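Ticket: Admission cards show wrong exam center after candidate import
Product: Pinel, seating and admission cards
Opened: 2019-01-24
Opened by: Enda Hayes
Assigned to: Diarmuid Mac Giolla
Priority: High
Status: Solved, one item open

Enda Hayes wrote:

Hello. We use Pinel for the recruitment examination for clerks and junior inspectors, which is held in March. We have three centers: Sitia, Berge and Norville. Each candidate selected a center in the application, and the selection is in the column "center_code" of our file.

I imported the file with 2,000 candidates. The import finished with a green message and no warnings. After this I generated the admission cards, and I opened several of them for control. The first ones were correct. Then I opened some from the end of the list and all of them said Berge, also for candidates who selected Norville or Sitia. In the file the code is correct. I looked at it in the spreadsheet program and again in a text editor.

The cards are not published yet. Publication is planned for tomorrow at noon, so I would be grateful for a quick answer. The hall in Berge cannot take so many people.

What I have tried already:
– Logged out and in again, other browser. No change.
– Generated the cards a second time. Same result.
– Changed one candidate by hand from Berge to Norville. The candidate page shows Norville, but the card still shows Berge.

Diarmuid Mac Giolla replied:

Thank you for the clear report. Please do not publish, and please do not correct more candidates by hand for the moment. Manual changes are kept when you import again, and then we have two sources to compare.

Could you send me these things?
1. The import log (Import > History > Download log, please choose "full").
2. The row number in the file where the center is wrong for the first time.
3. The format settings from the import page, mainly the field "Text delimiter".

Did you look at the preview before you confirmed?

Enda Hayes wrote:

The log is uploaded. Text delimiter is set to "automatic", I did not touch this field. Yes, I looked at the preview and scrolled to the bottom, everything was fine there.

For the row number I sorted by application number and compared with the file. Until row 1,337 all centers are correct. From the next row on everybody has Berge. Row 1,337 is a candidate who really selected Berge, so for this person it is correct.

Diarmuid Mac Giolla replied:

This helps a lot. The preview shows only the first 200 rows, even if the file is longer. It is written under the table in small gray text, and I agree that it is easy to miss.

In the full log I see this for row 1,337:

NOTICE delimiter opened in field postal_address, not closed
NOTICE field center_code inherited from previous valid row

The second line is repeated for every row after it. The address in this row contains one single quotation mark, before the name of the house. With the setting "automatic", Pinel understands it as the start of a text field and waits for the end. It recovers the names and application numbers, but it cannot read the center anymore, and takes the last one it knows. This should be an error and stop the import. At present it is only a notice, and notices do not appear in the green message. I have reported this to the developers as a defect.

Please do the following, in this order:

1. Admission cards > Withdraw all drafts. Cards which exist already are not updated by a new import.
2. Undo your manual change (candidate page > History > Restore).
3. Remove the quotation mark in row 1,337 of the file.
4. On the import page set Text delimiter to "none". This is safe for you – your file is separated by tabs and has no tabs inside the fields.
5. Import again with the option "Replace centers".
6. Open Reports > Candidates by center and compare with your own list.
7. Generate the cards.

Enda Hayes wrote:

Steps 1 to 4 are done. In step 5 the option "Replace centers" is gray and I cannot select it. Do I need another permission?

Diarmuid Mac Giolla replied:

No, your permission is enough. The option stays gray while a seating plan is locked. Please look in Seating > Plans, probably the plan for Berge has a small lock. Unlock it, then reload the import page.

Enda Hayes wrote:

It was the plan for Berge, and the one for Sitia also. My colleague locked them last week when the room list was approved. Both are unlocked now and the import went through. The report by center agrees with our list for all three centers. I have generated the cards and checked the rows before and after 1,337, the last page, and the candidate I had changed by hand. All correct.

One more question. The seat numbers in Sitia are now different from the approved room list. Is it expected?

Diarmuid Mac Giolla replied:

Yes. When a plan is unlocked and the centers are replaced, the seats are given again in the order of application numbers. If you need the old order, go to Seating > Plans > Sitia > Versions and choose the approved one. Do this before you publish, and generate only the cards for Sitia again.

Enda Hayes wrote:

Restored, and the cards for Sitia are new. I will publish at noon as planned. Thank you for the patience. From my side the ticket can be closed, but please inform me when the notice becomes a real error, we have a second examination with the same kind of file.

Diarmuid Mac Giolla changed the status to: Solved, one item open (import notice, with developers)

Attachments (1)

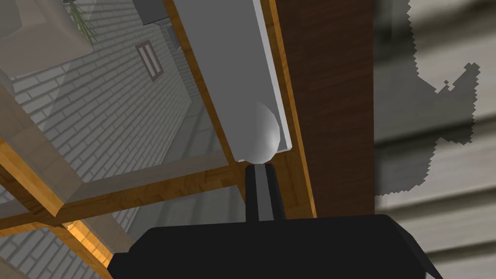 Attachment 1: white handle bar with round knob, rendered view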